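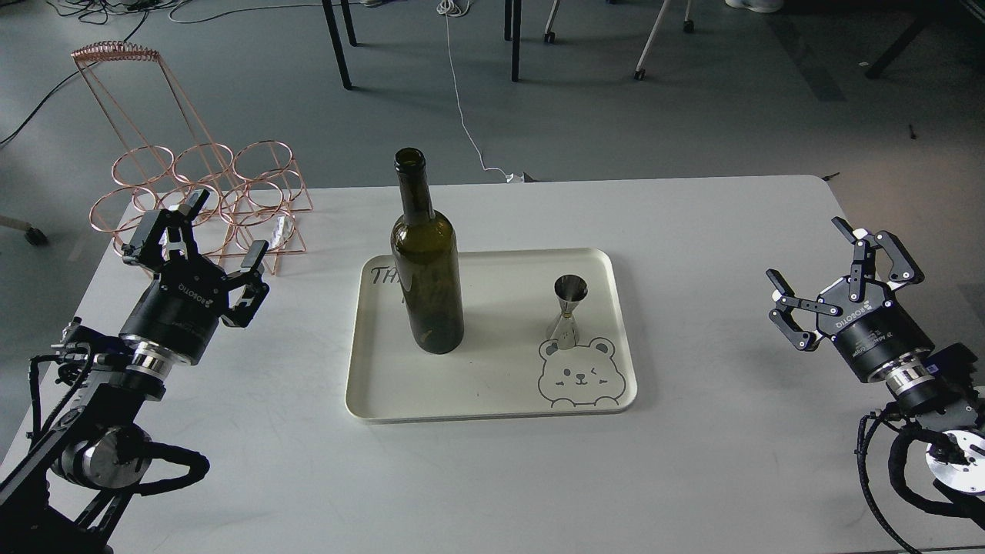

*Figure 1. Two-arm station with bottle, jigger and tray between the open grippers; wire rack behind the left gripper.*

## Session 9: The dropped bottle fault

Module leader: Roman Malinowski. Please read these notes before the Tuesday practical.

### 9.1 Summary of the fault

During trials in the Plostberg laboratory in April, the left arm released a glass bottle while carrying it to the rack. The bottle fell a short distance and rolled against the rim of the tray. There was no injury and no breakage. The arm continued its programmed path with nothing in its fingers, and the operator pressed the emergency stop roughly 12 seconds later.

### 9.2 What the log showed

The gripper had reported a closed position, and the Ciltora control program treated this as proof of a grasp. Finger current fell to its idle value during the lift, but the program read that signal only at the start and end of each move. The log itself held 1000 samples from the period in question, so the loss of grip could be seen clearly afterwards.

Students should note the difference between the two signals:

- **Finger position** shows where the fingers have stopped.
- **Finger current** gives an indication that they are pressing on something.

### 9.3 Changes to the procedure

1. The grasp is checked throughout the lift. A fall in current halts both arms.
2. The operator keeps one hand at the stop button whenever glass is in use.
3. Fallen objects are recovered only after both arms have been stopped and locked.

### 9.4 Preparation

Draw a fault tree for the event with "object released in transit" at the top. Include at least 2 causes that do not involve the software. Marked copies will be returned in the following session.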